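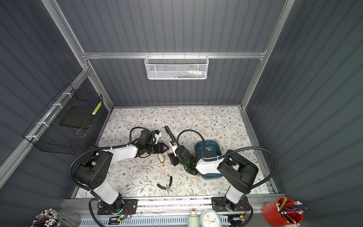 4.2 Gripper comparison, two-arm cell

Both arms run the same Masanja controller, only the finger sets change. Set A is the stock Flirnton parallel pair, set B the Ellow fingers with the softer pads. We ran 346 handovers in all, first 40 per set as warm-up and not scored. Small parts only, nothing heavier than a pair of pliers.

Figure 3. The two-arm cell. Grippers face each other over the middle of the table, teal basin beside the right one.

Set B dropped fewer parts but was slower to let go - the pads stick a little on smooth plastic. Set A let go cleanly and missed more often when the part came in tilted. Wrist camera view helped with tilt on the left arm, less than we hoped. Closing speed was held at 60 percent for both sets; faster than that and the cable loops start to pull on the wrist. Finger wear was logged by Abelardo Acuña in April and is not corected for here. Farasport fingers were tried too, see 4.3.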